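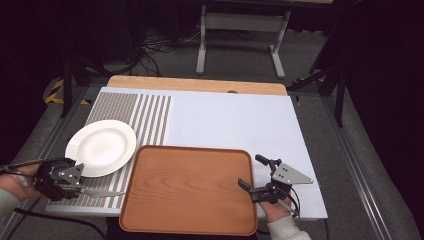 Bronisława Stępień wrote under my last post that her left gripper always drifts before the right one, and that she blames the cable more than the jaws. I think she has it about right. I had meant to write about pads this month, but her comment sent me back to my notes, so cables come first.

We run a pair of hand-held grippers, which we call Lusa and Sterik. Lusa is the left. They get used for table setting, mostly plates, knives, trays and placemats. Each has a cable coming off it, and every time you turn your wrist the cable turns too. I log closing cycles for both. When I last opened them up in May, Lusa had 2,216 on the counter and Sterik had 1,906. Lusa is the one that holds the knife, so it spends more time clamped and more time twisted.

What I found in Lusa was a strain relief that had backed out by a thread or two. Pulling gently on the cable moved the connector inside the body. The jaw position reading would jump when I did that and then settle again. I tightened the gland, put a fresh tie on the first bend and left more slack between the tie and the body. The reading has been steady so far. I did the same on Sterik although it showed no fault.

The plates with the holes get checked at the same time. I put a hex key on every screw and mark it with a paint pen. If the mark has moved by the next check, the screw comes out, gets cleaned and goes back in with threadlocker. If a plate shifts, the calibration is no good and you may not notice for days.

Now the pads. They scuff. Scuffing alone doesn't bother me, and I used to change pads far too early on account of it. What matters is whether the two faces still meet flat. I close the jaws on a strip of paper and pull. If the paper slides out at one end and holds at the other, the pad is worn unevenly and gets replaced. A tray rim is wide and forgiving. A table knife is thin and will swing in the jaws as soon as the faces stop meeting.

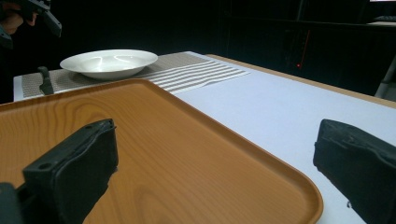 Fingers open on either side of the tray rim.

My rule is a paper test at 1,050 cycles and new pads at around 2,000, whatever the paper says. Lusa went over that because I was out of spares. The pads come from Penrose, and they sell them in packs of four, so one order does both grippers. Wipe the finger block with alcohol before the new pad goes on and let it sit overnight before you use it. I have skipped the overnight part once and had a pad creep sideways by lunch.

After new pads I redo the open and closed limits. Open the jaws fully, save, close them on nothing, save, then close on a knife handle and read the gap. I do that last step three times. If the readings don't agree, I go back to the cable before touching anything else.

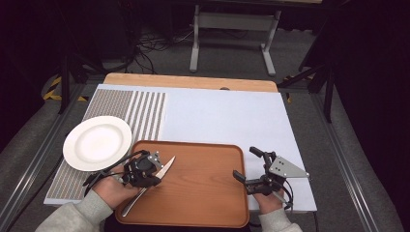
Do you have to recalibrate the cameras after changing pads?
Only if you took the plate off or knocked it. Pads don't move the camera mount, so resetting the jaw limits is enough.

Brenomitz, the older pair, is still on the shelf with a cracked trigger. I have the part and need an afternoon for it. I'll also try a softer cable on Lusa when the next order comes in, and I'll post the cycle count when it needs tightening again.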